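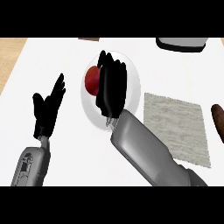
*Reading time: 2 minutes*

## Unit 4: Planning the purchase of a two-arm cell

Instructor: Aníbal Betancur

Bring this sheet to the November session along with your draft budget. We will go line by line, so leave space in the margin.

### Start with the task

Write the task in one sentence before you look at a catalog. For the running case it is "pick up an apple at a plate on a table." The simulation render shows two arms at a white table, with the right hand on the apple and the left hand open over the tabletop. Your first planning question is whether the job needs the left arm at all. If it does, say what for. A second arm roughly doubles the arm line and the spares line, and it adds to the integration hours.

The second question is the hand. Both arms in the render carry multi-fingered hands. Price the same task with a simple two-finger gripper and put both numbers in the budget.

### The running case

Havier, a small food packing firm, asked two suppliers for quotes. All amounts are in thousands of dollars.

| Supplier | Quote | Includes |
|---|---|---|
| Fitier | 142 | two arms, two multi-fingered hands, controller, simulation license |
| Echeverri | 89 | two arms, two-finger grippers, controller |

The quotes do not cover the same things. Before comparing them, add to each one whatever it leaves out:

- simulation license (Fitier includes the first year only)
- table, mounts and guarding
- installation and electrical work
- operator training
- spare fingers and cables
- service contract from year two

Havier's manager first compared 142 with 89 and stopped there. Do not hand in a budget that does this.

### Simulate before you order

Stelell, the integrator in this case, asks for some four weeks of simulation before a purchase order is signed. Put this on your schedule as its own line with its own cost. Use it to check reach, table height and where the arms cross. Contact with soft or slippery items needs a test on real hardware, so ask each supplier for a loan or a demo day.

### To hand in

1. Task sentence
2. One-arm and two-arm budgets
3. Both quotes, adjusted to the same scope
4. Schedule, with simulation and hardware test shown separately

Two pages maximum. Spreadsheets go in as an attachment.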